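The Long Goodbye of a Family Sitcom

There is a particular kind of quiet that settles over a living room when a show you have watched for years comes to its last half hour. I felt it in July, when Posholm wrapped up its tenth and final season, and I have been thinking ever since about how comedies say goodbye, and why so many of them make such a mess of it.

If you never fell for Posholm, it followed a big, noisy family running a hardware store in a small lakeside town, and it was the sort of program you could fold laundry to. My mother liked it, my kids liked it, and I liked it more than I let on at work. The kitchen set was where everything happened. People came in angry, somebody put supper on, and by the time the plates were out they had mostly forgiven each other.
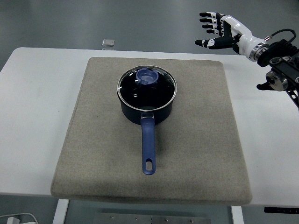

Page last changed: Dec 19, 2018

The finale ran for an hour, with a wedding, a snowstorm and a long-lost brother, and to my mind it was two episodes' worth of plot squeezed into one. The best moment was a tiny one, when the grandmother switches off the store lights, goes halfway down the steps and then walks back to check the lock. I cried at that, I'll admit it, and I sat through the rest of it dry-eyed with a bowl of popcorn.

Comedies have a harder time ending than dramas do. A crime show can catch its criminal. A hospital show can send the head surgeon off to another city. But a family sitcom is built on the promise that these people will be sitting on the same couch next week, and the week after that, and the last episode has to break that promise while still sending you to bed happy.

Frimpong, which was never a huge hit, found a lovely way around the problem. Its final episode was about a broken dishwasher. The whole family stood in the kitchen arguing over whose turn it was to call the repair service, and then the credits rolled over the arguing, and that was that. Plenty of viewers were furious! I have watched it 2 or maybe more times since, and I like it better each time – you get the feeling they are all still in there, bickering away.

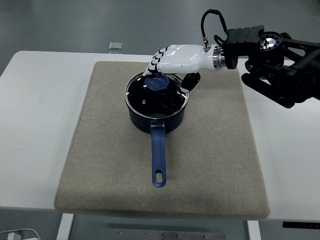
Then there is the matter of cast members who leave before the show does. Holico lost its leading man after the fourth season and spent a whole year pretending he was on a fishing trip. Every so often the phone would ring and his wife would say, "He says hello, everybody," and the studio audience would give this odd, polite little laugh. When he was finally written out for good, in a letter read aloud over breakfast, it came as a relief, and the writing picked up almost at once because the daughters had something real to talk about.

Skeltola went the other way and recast its mother over a summer break without a word of explanation. I was ten years old and thought there was something wrong with our television set. My sister and I held out against the new mother for most of a season, until the Thanksgiving episode, when she dropped the turkey and laughed so hard she had to sit down on the floor. After that she was ours.

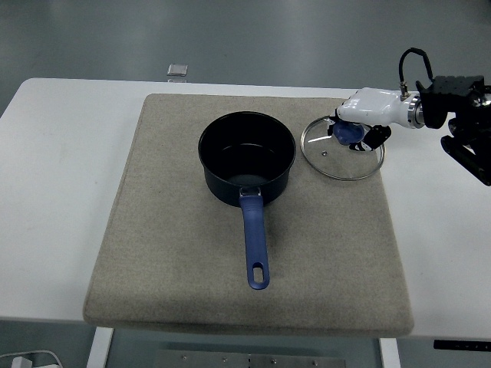 A saucepan with a long blue handle, set on a beige felt pad.

I suppose what I want from a goodbye is the same thing I wanted from the show on an ordinary night, which is a little company. Posholm is already in reruns on weekday afternoons, and the other day I caught the one where the canoe goes missing. I had only meant to watch until the first commercial, and I stayed for the whole thing and let the coffee go cold.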